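4.2 Wiping task with a soft cloth

The second task compares the two grippers on a job where the object has no fixed shape. The Drekow gripper closes with parallel fingers and a constant force. The Flellberg gripper uses the same finger length, but its controller adjusts the force during the motion. Both were mounted on the same arm and were driven by the same teleoperation software, so the operator did not need to learn a second interface. We collected 344 trials in September, of which 204 used the Flellberg gripper. The operators were Jae-in Chae and Carter Friesen.

Figure 3 shows the cloth held over the left side of the basin, with dark specks spread around the drain stopper. The cloth was always given to the gripper in a bunched state, and we did not correct the grasp by hand after this moment.
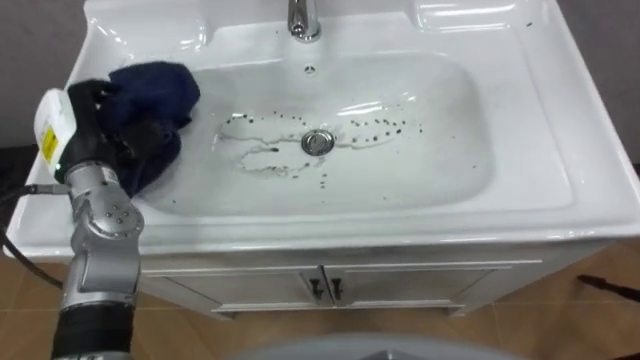 Why was the same cloth used with both grippers?
A different fabric would change the friction at the fingers, and then we could not separate the effect of the controller from the effect of the material.

Figure 3. Wiping task, cloth in the gripper.

A trial was counted as failed when the cloth left the fingers before the last stroke. With the constant force, most failures happened when the arm changed direction near the wall of the bowl. The adjusted force reduced this problem, but it made the first stroke slower. In 17 trials the force signal was lost for a short time; we excluded these from the comparison of speed and kept them in the count of failures. The influence of finger covers is treated in Section 4.3.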